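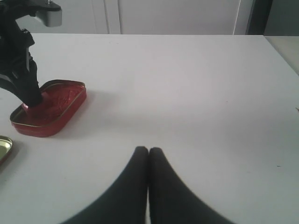

What you need

Old tin, any shallow one with a rim. Beeswax pellets. Jojoba or plain sunflower oil. A drop of scent if you like that. Small saucepan, heatproof jar, something to stir with. Kitchen scale that does grams.

Step 1 – clean the tin

Hot water, dish soap, old toothbrush along the rim. Dry it right away or the seam rusts. Then leave it upside down on a towel overnight. Don't skip the overnight part, I did in August and had water beads under the balm.

Step 2 – melt

One part wax to four parts oil, by weight. Jar in the saucepan, water halfway up, low heat. Stir now and then. Scent goes in last, off the heat.
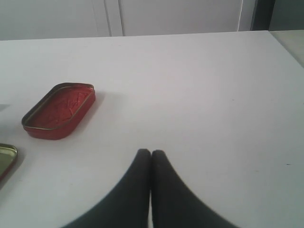 Can I use a tin that had fish in it?
Better not, the smell gets in the seam and stays. Mint or candy tins are fine.

Step 3 – pour

Tin on a level surface. Pour slow, stop just under the rim. Bubbles? Poke with a toothpick. Then hands off until its set all the way, lid off the whole time. Put the lid on warm and it sweats.

Too hard – remelt, add a spoon of oil. Too soft – more wax. Test on a cold saucer first, saves a lot of scraping.
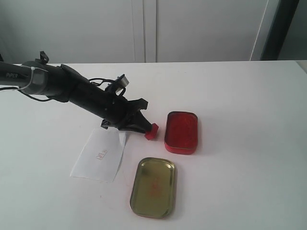
Remedios Llorente wrote in to say she does one to three for summer, because one to four went to soup in her bag. Fair enough. One to three also works better for feet and elbows, bit draggy on lips though.

Step 4 – label

Masking tape on the bottom, what's in it and the date. Wax and oil both keep but the oil goes off first. Smells like old crayons = toss it. Clean fingers only, no water in teh tin ever.
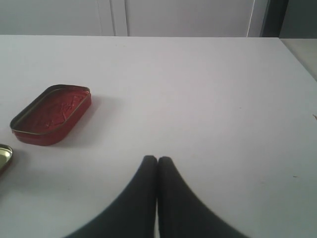
Escobar Craft Club – Home & Kitchen Group

Next how-to is furniture wax, same method, bigger tin, different oil. If you have spare tins bring them to the swap shelf, lids on, washed please. Questions to Azra Stojanovska or leave a comment under this page.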